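Eduvov Shared Premises Forum
Board: Buildings and Equipment > Laundry and Cleaning
Topic: Draft guidance for the stacked laundry tower, Iltberg building
Status: open for comment

B_Mahrous
Posted 17/09/2024

Members are invited to comment on the draft guidance for the stacked laundry tower at Iltberg. The present notice was written for the two separate machines that stood there before and no longer applies. The revised text will be displayed in the room from January and will be binding on all 12 units that share the equipment.

The draft reads as follows.

1. Laundry is to be carried to the tower in a basket and not by hand.
2. The basket is to be placed on the floor at the foot of the tower before either door is opened.
3. Cloths and towels are to be sorted by colour before loading.
4. Both drums are to be checked by hand after unloading.
5. The upper door is to be opened fully and is not to be used as a support.
6. Baskets are not to be left on the floor overnight.
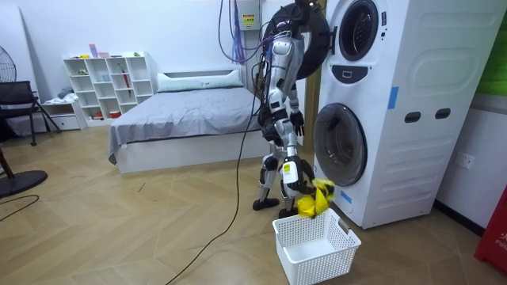 With regard to item 2, the intention is that anything dropped in transfer should fall into the basket and stay off the floor. The rectangular white basket with the cut-out handle has been adopted as the standard type for the building, and units wishing to replace an older one should request the same model through the usual order form. Solid-sided tubs will no longer be supplied.

Comments should be confined to the numbered items where possible. Matters concerning booking times have their own topic.

Brahim Mahrous
Premises Coordination

J_Chisholm
Reply 1

I am grateful for the draft and support items 1, 3, 4 and 6 without amendment.

I must, however, register an objection to item 2 as worded. The floor in that room is a light wooden herringbone. A basket with perforated sides is well suited to dry laundry, but a load taken straight from a wash will drip, and the water will find its way between the blocks. We had two sections lifted and relaid by Bouazza the winter before last for exactly that reason, and the invoice came to more than the basket budget for the whole building.

I propose the following wording: "The basket is to be placed on a waterproof tray at the foot of the tower." Trays are held in the store on the ground floor.

Jean Chisholm
Unit 4

Gisler.M
Reply 2

I do not agree with the previous speaker. A load that has completed its spin does not drip. If laundry is dripping when it is removed, the programme has been interrupted, and the guidance should address the interruption. A tray at the foot of a tall appliance is an obstacle to anyone standing close in order to reach the upper drum.

I would sooner see a new item: "Laundry is not to be removed before the programme has ended."

Mechthild Gisler
Unit 9

J_Chisholm
Reply 3

The two measures do not exclude one another. I have seen laundry removed early in that room on many occasions and I do not expect a notice to end the practice. The tray is a flat one and has a rim no higher than a shoe sole.

Gisler.M
Reply 4

My view is unchanged. I ask that it be recorded.

Y_Nasr
Reply 5

I should like to raise item 3, on sorting. The draft says "by colour" and leaves the matter there. In Unit 2 we handle a considerable number of yellow cleaning cloths, and the question that arises every week is whether a yellow cloth may be washed with white items. Some members regard yellow as a light colour and load it with the whites. Others keep it strictly apart. Both groups believe they are following the rule.

The same applies to articles that are themselves more than one colour. 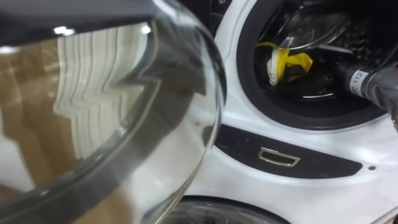

Yellow and white fabric in the drum, door open.

My own practice is to wash anything bright separately for its first few cycles and with light colours after that. I would welcome a ruling, as the term "by colour" does not settle it. I would also ask that loads be shaken out before they go in. A cloth that enters the drum twisted tends to leave it twisted, and the inner folds come out no cleaner than they were.

Younes Nasr
Unit 2

T_Maihi
Reply 6

On the point raised by Mr Nasr, I would suggest three groups: whites, light and bright colours, dark colours. Yellow goes in the second group at all times, whether new or old. A rule that depends on how often a cloth has been washed cannot be followed by a person who did not buy the cloth.

I would add the following on the care of the door and gasket, which the draft omits.

The rubber gasket should be wiped after the last wash of the day, with particular attention to the lower part of the ring, where lint and small articles collect. The glass should be wiped on the inside only, using a dry cloth. The door should then be left standing open so that the drum can air. I have twice had to deal with a smell in that room, and on each occasion the door had been kept shut for several days.

Tayla Maihi
Unit 7

Gisler.M
Reply 7

I support the three groups and the wiping of the gasket.

I do not support leaving the upper door open overnight. It swings out to the left and stands well clear of the housing. A person entering without switching on the light could walk into it. The door should be left ajar by the width of a hand and no more.

T_Maihi
Reply 8

A door left ajar by the width of a hand falls shut. If a wedge or a hook can be provided I will accept the amendment. Otherwise I maintain that it should be fully open.

B_Mahrous
Reply 9

I thank members for their contributions to date. The position as I understand it is set out below.

Item 2: two views have been expressed on the tray. I will request a sample tray from the store and place it at the tower for trial. The basket itself is retained.

Item 3: will be reworded to give the three groups proposed by Ms Maihi. Yellow is to be treated as a light and bright colour.

New item 7: wiping of the gasket and airing of the drum. The position of the door is still to be agreed.

I should also like to deal with a matter that has been put to me in private correspondence, namely the handling of the control panel. Members have asked whether it may be used as a handhold when leaning towards the upper drum. The panel runs across the middle of the tower, between the two drums, and it is easy to see why a hand comes to rest there.
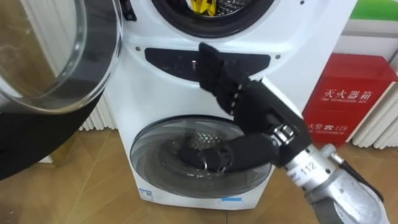

The wording I propose is: "The panel and its knob are to be used for selecting a programme only." The knob is small and projects from the strip. Once a programme has been chosen it should be left alone until the cycle has ended. Members who need to steady themselves when reaching upwards should ask for the low step, which is kept in the corridor cupboard.

The strips of blue tape on the housing may now be removed. I would ask that this be done by peeling slowly and without a blade.

J_Chisholm
Reply 10

The wording on the panel is acceptable to Unit 4.

I wish to add a comment on the red fire extinguisher box, which stands on the floor against the wall to the right of the tower. It must remain accessible. Baskets, folded laundry and bottles of detergent are not to be placed on it or in front of it. I would ask that this be given its own numbered item and not be attached to the paragraph on baskets, where it would be overlooked.

Y_Nasr
Reply 11

Agreed. I would go further and ask whether the box could be mounted on the wall. A box on the floor invites people to put things on it.

J_Chisholm
Reply 12

Mounting has been requested. Until the work is approved the box stays where it is.

Gisler.M
Reply 13

A short question on the wall outlet beside the tower. The earlier notice allowed an iron of up to 2000 watts to be used in the laundry room. Does that permission continue? Two members of my unit have asked, and neither was able to find it in the draft.

B_Mahrous
Reply 14

It does not continue. Ironing is to be carried out in the Drosham room on the same corridor, where a board is provided. I will add a sentence to this effect.

The lost property list for the laundry room will be pinned beside the notice. At present it holds one pillowcase, an odd sock and a quantity of clothes pegs.

T_Maihi
Reply 15

With regard to the door, I have located a felt-covered hook in the Unit 7 store that may hold it partly open. I will bring it down for Ms Gisler to inspect. If it is found suitable, I have no objection to her wording on item 7.

Gisler.M
Reply 16

I am available at the laundry room after the midday collection and will report the result in this topic.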